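Home About Archive Older posts Contact

The slow business of giving up fizz

My dentist, Dr Chaturvedi, has a way of saying "and how many a day?" that makes you feel you've been caught shoplifting. I said one. She looked at the X-ray, then at me, and waited. I said all right, three.

So for most of this year I have been a person who is giving up soft drink. I'd hoped by now to be a person who has given it up, but the grammar is proving stubborn.
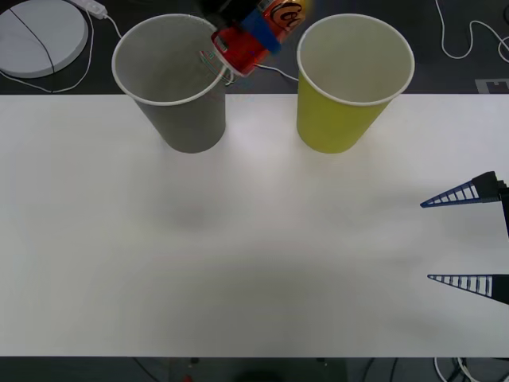
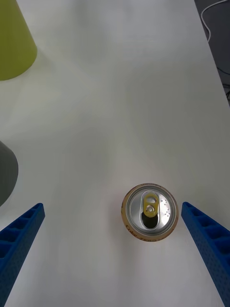

I should explain how I got to three. I grew up in a house where soft drink came out at Christmas and at funerals, poured by my aunt in quantities suited to a budgie. The minute I had my own wages and my own fridge I set about correcting this injustice, and I've been correcting it for over two decades. There was the morning one, which I called breakfast. There was the one at three o'clock, when the afternoon goes flat and somebody in the office starts talking about process. And there was the one in front of the telly, which I never counted, as it was dark and I was sitting down.

Manju (she lets me call her Manju, presumably to soften the invoices) doesn't care whether it's the sugared sort or the other sort. I had prepared a speech on this. I'd been on the sugar-free for years and felt I was owed something for it, a certificate at least. She said the acid was the acid and would I please open wider. The speech remains undelivered.

My first attempt was cold turkey, begun on a Monday, like every bad idea. By lunchtime I had a headache that sat behind one eye like a tenant. I was short with Amr Hegazy over a stapler. He has the next desk, he's one of the gentlest men I've ever worked with, and he gave me the stapler and then, a bit later, a biscuit. Day two was worse. On day three I drove to the servo at Matilero to put air in the tyres and came back with the tyres exactly as they were.

Second attempt: mineral water. People who love mineral water will tell you it scratches the same itch. It's the same itch in the way that a photograph of a pie is lunch. I tried the Zerisberg, which comes in a heavy green bottle and tastes like licking a gate, and then the cheap one from the supermarket, which tastes like licking a cheaper gate. I added lime. I added a bit of cucumber, on the advice of Latifa from downstairs, and spent the rest of the evening drinking a salad.

Then came kombucha. I won't go on about the kombucha. There was a jar, there was a thing in the jar, and my partner asked me to choose.

What has worked, up to a point, is being mean with myself about money. I sat down one wet Sunday and wrote out what a can costs from the machine at work, and what three of them cost, and multiplied it until I felt ill. At the end of a month I'd put nearly 90 dollars in a biscuit tin. By the end of the season there was 300 in there, in notes I kept taking out to look at, like a dragon. I've since spent it on a secondhand bike. The bike needs a new wheel. The tin is empty again and I regard it with some resentment.

The other thing is that I moved my desk. The machine was in the corridor I walked down to get to the printer, and it hums, and I'd swear it hums louder after lunch. I asked Pin-yu Lam in facilities whether I could go over by the window with the accounts people. She wanted a reason for the form. I said "enamel". She wrote it down without looking up and I've been by the window ever since, next to a radiator that can't be turned off and a man who eats kippers.

As of this week I'm down to 4 cans a week from what my dentist and I have agreed to call "previously". They happen on Friday night, twice on Saturday, and once on some other day when life has got on top of me. I drink them slowly, and they don't taste as good as I remember, which I find insulting after all I've done for them.

My next check-up is in September. I've been flossing like a man with something to hide. If she asks how many a day I intend to answer in weeks and let her do the division, and if she picks up the X-ray again I'll tell her about the bike.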